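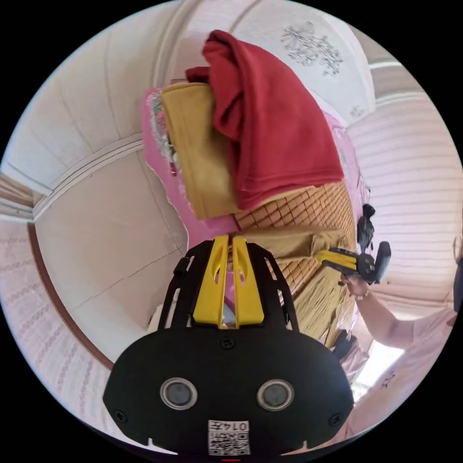

Keredgate open day, part two: the bedrooms

I left off last time in the queue for the tea tent, so on we go. Bronwyn Ngata had told me the upstairs of the Galler building was the bit worth seeing, and as she'd already been round twice I took her word for it and skipped the talk in the hall (sorry, hall people).

You go up by the back stairs, which are steep, and come out on a long landing with the show bedrooms off it. They let you wander in as you like. There are seven rooms in all and I spent most of my time in the one with the bamboo-looking mat, because I sleep badly in the heat and I've wondered for years whether those mats are any good. It's the sort made up of little square tiles in a grid, a warm tan brown, laid over the bed where I would have a mattress topper and far too many blankets.

The colours in there! Pink sheet, mustard blanket folded up thick near the head of the bed, and a red towel just heaped on top of it. There was an olive-yellow cloth lying rumpled on the mat too, and another yellow one hanging down the side in pleats. I'd never have put red and mustard and bright pink together and now I want to go home and do exactly that. My own bedroom is beige. It has been beige since we moved in, and I blame the paint that was on offer that December.

I liked that they hadn't smoothed everything flat. Most show bedrooms I've been round look as though you'd be shouted at for sitting down, with the pillows karate-chopped and a tray with an empty teapot on it. I half expected someone to come back for the towel. Tucked in beside the mustard blanket was something flowery in green, white and red, a pillow I think, though it could have been a bundle of something, and I didn't like to go poking about to find out.

Rónán Carroll was looking after the landing and was very patient with me. I asked him how you wash a tile mat and he said you don't, you wipe it with a cloth wrung out hard and stand it up by a window. He also said they're cool for the first half of the night and after that it depends on you! He has one at home and takes it off again as soon as the evenings draw in. I asked whether it pinches and he said only if you roll about, so that may rule me out – I'm told I sleep like a dropped deckchair.

The Arai room next door was all white and I was in and out in a minute. Very nice curtains. The Suda room had a queue, so I never got in, and Bronwyn says I missed a good quilt.

Practical bits, as people always ask. Entry was 3 pounds and they'd rather you had the right money. The car park is the far field, not the near one, whatever the sign says. There's no lift to the bedrooms and the back stairs have a handrail on one side only. The loos are downstairs by the kitchen. The cake had gone by the time I came down, apart from a seed loaf, and I had two slices of that and bought a jar of plum jam for my sister.

I'll do the gardens next, once I've found where I put the leaflet.

Posted 12/8/03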